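Section 4. Cable dressing and wrist checks for the two-arm cell

Now for my favorite part of the build! The arms are bolted down, the controllers boot, and it's time to give every cable enough slack to follow its arm without catching on anything. Take your time here. A well-dressed cell can run for weeks before you have to touch it again, and it's a real pleasure to watch.

You will need: hook-and-loop straps, a 4 mm hex key, a lint-free cloth, a soft tape measure, and the Lekgate cable sheet for your cell.

4.1 Before you start

1. Finish any running task and move both arms to the service pose.
2. Press the stop button and check that neither arm responds to a jog command.
3. Clear loose items from under the grippers if you plan to remove a finger or a camera screw.

CAUTION: Support the gripper with one hand whenever its mounting screws are loose. It's heavier than it looks, and the connector won't hold it.

4.2 Routing the wrist cables

4. Start at the wrist and work back toward the base. Leave a loose loop at the wrist joint, big enough to pass your fist through.
5. Strap the bundle to the long link, snug but not tight. You should be able to slide the strap with two fingers.
6. Leave a second loop at the elbow (this is the one everybody makes too short).
7. Measure the free run from elbow to base. The Lekgate sheet calls for 1355 mm. If yours is shorter, go back to step 4 and feed more cable through.

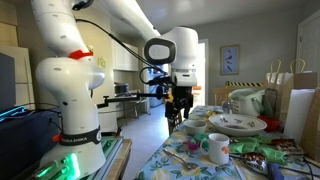
8. Release the stop button and jog each joint to both ends of its travel at the lowest speed, one joint at a time. Keep a finger on the stop button and your eyes on the loops.
9. If a loop pulls flat at any point, stop, bring the joint back, and add slack.

NOTE: Facundo Domínguez, who wrote the first version of this section, likes to do step 8 with the work lights off and a flashlight in hand. Try it! A rubbing cable throws a shadow you'd otherwise miss.

4.3 Camera and gripper

10. Wipe the camera face with the dry cloth. No sprays.
11. Check the camera screws with the hex key. Finger tight plus a quarter turn is plenty.
12. Open and close the gripper fully and listen for clicking or scraping.
13. Run the hand-eye calibration and save the result under the cell name.

Repeat 4.3 every 700 hours, and replace the wrist cable at 2000 hours even if it looks perfect.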